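Category: Progress Reports / Events Stock
Search this site Search

Illwood table decoration stock, report for September

Work on the Killura order is in its third week. Spending is within the amount granted.

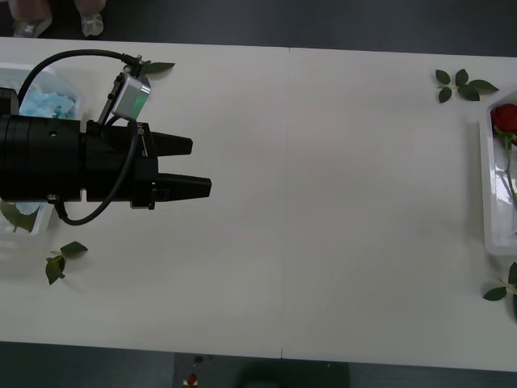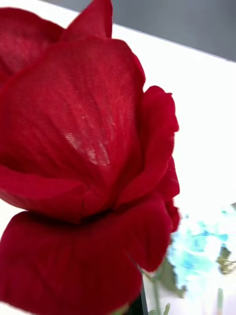 Sorting of the rose stock continues at the Illwood room. Target output is 100 arrangements; 21 are complete and 7 are held for repair. Leaves are now handled apart from the blooms – they lie scattered on the white table until matched to stems. Red remains the main color. Orellana will deliver 3 more cartons of stems before the next report.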